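The Padlock

My aunt kept the storage unit in Clumance for eight years and never told us what was in it. When she died, the lease came to me along with her car and a shoebox of receipts. The rent was 198 a month. I did the math once, on the back of an envelope, and then threw the envelope away.

I drove out in June. The road from Munro is mostly gravel after the feed store, and it took me longer than I had planned. The man in the office had me sign a form and gave me a flashlight. He said the lights in the back row had been out for a while.

Her unit was the last one on the left. A brass padlock hung on the door. I had a ring of her keys in my coat pocket and I tried all of them. The smallest one worked. I had to lean on the door to get it moving.

Inside there was a rug, a floor lamp, and one carton taped shut. That was all. I had expected furniture. I had expected papers, maybe, or the piano she used to talk about selling. I put the lamp and the rug in the back of the car, set the carton on the front seat, and drove home with the padlock in the cup holder. It rattled the whole way.

I unpacked in the evening. The carton held the kind of things you sweep off a counter when you move out in a hurry. Scissors with red handles. A box of tissues, already open. A red-orange dish I remembered from her kitchen in Bornar, where she used to leave it by the sink. I set everything toward the back of the long table and put the padlock down in front, by itself.

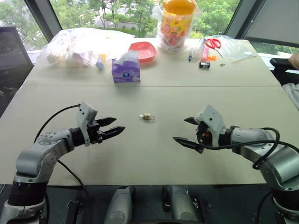
The padlock, on its side, with the rest of the table behind it.

My brother called at nine. He asked if there was any money. I told him there was a dish. He was quiet for a second and then he asked which dish, and I told him, and he said he wanted it if I didn't.

I said I would think about it.

After we hung up I went through the shoebox again. Most of the receipts were for gas. One was from a hardware store in Jitura, for one padlock and one bag of birdseed. She had written on the back in pencil: 1,106 miles. Under that she had written 300, and crossed it out.

I don't know what she was measuring. Jitura is an hour from Clumance by the slow road. She never kept birds, and she didn't like to drive after dark.

I called the office in the morning and gave up the unit. The man asked if I wanted to leave the lock for the next person. Some people do, he said. I told him I had already taken it home.

The dish went to my brother in a padded envelope. The scissors are in my kitchen drawer. I hung the padlock on the latch of the garden shed, where there is nothing worth taking, and I keep the key on my own ring now, next to the one for the car.

Contact | © All stories remain the property of their authors | Back to top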